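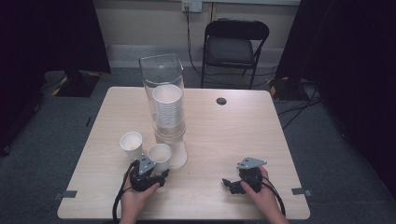 Reading time: 2 min

Purberg Countertop Cup Holder, Clear

The Purberg is a freestanding holder for nested paper cups. The body is transparent on all sides, and the remaining stock can be read from across a break room without lifting anything. The opening at the top is squared. The lower part flares to a wider base that sits directly on the tabletop, with no screws or adhesive.

Load cups upright, rims at the top, as a single nested column. Draw from the top. Plain white tapered cups are the usual fill; printed cups fit equally well if the rim diameter matches.

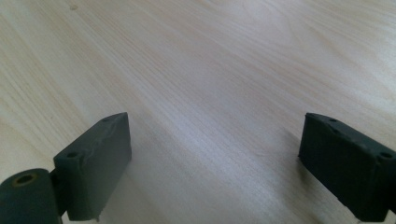

Place the holder on a flat, dry surface, clear of cable openings and table edges. Light wood-grain tops need no mat. Wipe the base before moving the holder to another spot, as grit under it will mark a laminate finish.

Cleaning: soft cloth, lukewarm water, mild dish soap. No abrasive pads. Let the inside dry fully before reloading.

Item no.: 452
Range: Dunine Break Room
Carton: 2 holders
Cups: sold separately, sleeves of 200
Ships in: 3 working days

Cups should be separated by the lower wall, where the taper is narrowest. Pulling on the rim tends to bring the next cup along with it. 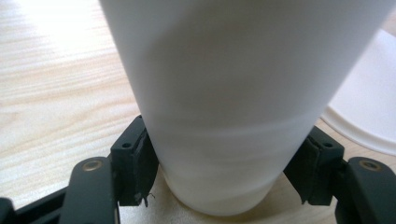
Karimi writes that thin cups still come out in pairs on humid days, and that fanning the sleeve before loading cured most of it.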